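Wekham Household Help > Kitchen > Cleaning and Surfaces

Stained grout and a cloth-covered counter beside the cutting board: what is the correct order of cleaning?

Posted by Lindsay_Rentals

Our office is responsible for the upkeep of a furnished apartment with a small kitchen. The counter is covered with a printed fabric cloth, and the wall behind it is finished in large white ceramic tile. In places the grout has turned a yellowish brown. The tenants store their cutting board and cleaver upright against this wall, and plates are sometimes stood there as well.

We would appreciate guidance on two matters. First, which product is suitable for the grout, given that the cloth is directly underneath? Second, is it acceptable for the board and the cleaver to remain in this location? The lease renews in March and we would like to include written instructions with the new copy.

3 replies

Posted by Maltix

Bleach. Remove the cloth first.

Posted by Drutbridge Home Care Desk

The following procedure is the one we issue to our own cleaning staff. It is intended for glazed ceramic tile with ordinary cement grout. Natural stone requires different products.

Clear the counter completely and take the cloth away for laundering. Fabric holds moisture and crumbs along the wall, and any cleaner that runs down the tile will mark the print. Wash it separately the first time, as printed cotton may release color.

Wipe the tile with warm water and dish soap to remove grease. Grout cleaner applied over a greasy film does very little.

Mix 30 grams of baking soda with enough water to form a paste. Apply it along the grout lines, leave it for ten minutes, and scrub with a soft nylon brush. Rinse twice. Stains that remain may be treated with an oxygen-based cleaner, used as the label directs. The earlier reply recommends bleach. It may be used on white grout if well diluted, but it must never be combined with any other product, and the window should be open.

Once the wall is fully dry, items may be returned as follows.

Cutting board: stand it on its edge with a gap behind it so that air reaches both faces.

Cleaver: do not leave it propped in front of the board, where it can slide when the board is lifted. Use a knife block, a wall-mounted magnetic strip rated for its weight, or a drawer with a blade guard.

Plates: a plate tilted on its edge on fabric has little to hold it. Place it in a rack.

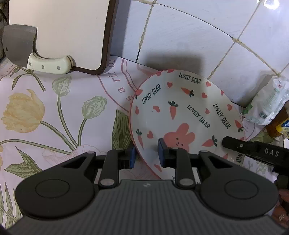 Cloth: return it last, and only when dry. A wipeable cover would be preferable in a rental unit. Ours cost almost 250 for a full set of counters and have required no laundering.

Posted by Wekham_Tenant_Services

We agree with the Drutbridge reply on the cleaver. Our written instructions also ask tenants to dry the blade before storing it, including the area near any hole or rivet.

With regard to the grout, a penetrating sealer applied after cleaning will slow the return of stains. Please allow the grout to dry overnight beforehand.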